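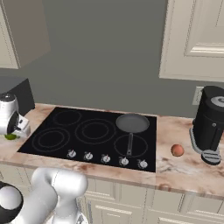

The Merness Block had its name carved over the door in letters a foot high, which you would think would settle the matter. It did not. In the town directory it is the Merness Block one year, the Mernis Building the next, and for a stretch in the 1890s it is simply "over the bank," as if everyone in Nernport would know which bank. Everyone did, I suppose. I had to look it up.

I have been trying to find out who taught piano in Room 9.

This started with a concert program tucked inside a hymnal I bought at the library sale in May. The program is a single folded sheet, printed in purple ink that has gone the color of weak tea, and it advertises an evening of vocal and instrumental music by the pupils of Mrs. A. Lacerda, Room 9, Merness Block, admission 25 cents. Children at the front, please, and no hats. The first number was a march for eight hands. I have heard modern children attempt a march for four hands, and I salute the audience.

No year, naturally. Printers in this town seem to have believed that dates were vulgar. But the back carries an advertisement for Fulton & Son, dealers in coal, lamp oil and wedding stationery, and the Son only joined the firm in 1888. By 1894 it was Fulton again, with no Son. I know what happened to the Son, more or less. He moved west and sold windmills, and his father never advertised wedding stationery again. Make of that what you like.

So I had six years to work with, and one widow. I assumed widow, anyway. Women who rented rooms in business blocks under their own initial tended to be widows, or to have husbands who had become scarce. Mrs. Lacerda appears in the directory three times: first as "music teacher," then as "teacher of music and elocution," then as "music." I like to imagine the elocution going badly.

The county paper helped a little. It was a weekly, and its editor disliked pianos. In one winter he ran four separate complaints about noise from the upper floors of the Merness Block, where his own office happened to be, in Room 7. He describes "the relentless pursuit of one waltz by twelve young ladies." He also took 23 weeks of paid advertising from Mrs. Lacerda, all of it on the front page, so his suffering had a price and she evidently knew it.

Margit Hegyi at the historical society found me the rent book. I'd written to her expecting a polite no, and got back a six-page letter and a photocopy so dark that I had to hold it up to the window. The rooms on the second floor went for 50 dollars a year, paid quarterly, and Room 9 was late exactly once, the same quarter the roof leaked onto the dentist. There's a note in the margin, in pencil: "Mrs. L. deducts for bucket." I can't tell whether she supplied the bucket or just resented it.

Then there is the question of the piano itself. It had to get up there somehow. The stairs in the Merness Block turned twice (I have this from the fire insurance map and from Zsófia Virág, whose grandfather kept a shoe repair shop on the ground floor until the building came down, and who remembers being forbidden to slide down the banister and doing it anyway). Zsófia's view is that no piano ever went around those turns. Her view is that it went in through the front window on ropes, and that half the town would have come to watch. I'd love that to be true. I have read every issue of the paper for two of the six years and have found a two-headed calf, a runaway hearse and a very long letter about gravel, but so far no piano on ropes. Surely the editor would have mentioned it. Surely he would have been standing underneath, hoping.

What I do have is an auction notice from the spring of 1893: "one upright instrument, little abused, also stool and 200 pieces sheet music, at Room 9." Little abused, after all those waltzes. After that the directory gives Room 9 to a man who sold trusses, and Mrs. Lacerda is gone from the listings altogether. She isn't in the cemetery index either, at least not under that name or any of the five spellings I have tried.

Margit thinks she may have remarried. Zsófia thinks she went west after the Fulton boy, on no evidence at all except that the dates nearly fit - and I'm annoyed to say I've now ordered a windmill company's catalog on microfilm. The parking lot where the Merness Block stood has a plaque, by the way. It says "Site of Mernes Block." One s.

If anyone reading this has an old program, a piano bench with something in it, or a great-grandmother who played the march for eight hands, please write to me. I'm especially interested in whoever had the low end.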